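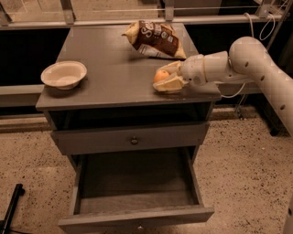
# What goes on top: clutter and storage on a small bedside unit

Product Design, second-year project report
Submitted 29th August

## Background

Study bedrooms at Lullcombe are small, and the only furniture within reach of the bed is a nightstand. The standard one is grey painted wood with a flat top, an open shelf and two drawers, each with a small round metal knob. Our brief from the department was to look at one everyday piece of furniture, find out how people use it and suggest changes that could be made without replacing it.

We chose the nightstand after we compared our own rooms and found that all of our tops were full and most of our drawers were not.

## Method

In February we sent a short questionnaire round the three Lullcombe blocks and got 78 replies. We asked what was on top of the nightstand at that moment, what was in each drawer, and when each drawer had last been opened. We also visited eight rooms, with permission, and wrote down what we found without moving anything.

For the second part we took one unit into the workshop and tried out typical things on it: a shallow cream bowl with a wide rim, a snack bag and a small orange fruit. We chose food and a bowl as these came up again and again in the replies, along with phones, chargers, glasses of water and medicines.

## What people told us

Food was the thing most often left on top. Several people said they ate in bed while working and put the wrapper down meaning to take it to the bin later. Fruit was kept on top on purpose, so that it would be seen and eaten.

The upper drawer was used for small items such as keys, cables and pens. The lower drawer was a different matter. Many people could not say what was in it. In three of the rooms we visited it was empty, and in one it held only the instruction leaflet for a Tetolex desk lamp. When asked why, people said that it was awkward to reach from the bed, as you have to lean right over to get hold of the knob.

The open shelf held books in most rooms. A few people left it empty because they found it too dark to see to the back.

## Trying it out

A wide rim takes up a lot of the top for the amount a shallow bowl holds. With the bowl near one front corner there was still space for the fruit at the other side and the snack bag behind, but after that it became hard to find a good place for a glass. We would not have wanted to put a phone down there in the dark.

We then pulled the lower drawer fully open. It has a flat bottom and plenty of room for bulky items, and the bowl could be stored there when not in use. Open like this, though, the drawer sticks out into the floor space, and in the Lullcombe rooms that means it blocks the way past the bed.

## Changes we considered

**A raised edge round the top.** The Cifuentes range of bedroom furniture has one, and it would stop fruit rolling off. We decided against it as it makes the top harder to wipe.

**A shallow tray in the open shelf.** This was our preferred option. It slides forward, so things at the back can be seen. We made one 300 mm wide from offcuts and it took roughly 2 hours, including sanding.

**A hanging bag for wrappers.** Cheap and quick, fixed to the side with Proment adhesive hooks. Two of us used one for a fortnight. The bag was used every day, but one hook took some paint off when it was removed, and the halls office would probably object to that.

**A longer pull on the lower drawer.** We drew this up and did not have time to make it.

## Problems with the work

The questionnaire relied on people being truthful about mess. Our room visits were arranged in advance, so some tidying may have been done before we arrived – one room smelled strongly of polish. We also tested on a single unit, and the drawers in older ones may run less smoothly.

If the project continues next year, the tray should be tried in more rooms and the drawer pull should be built first.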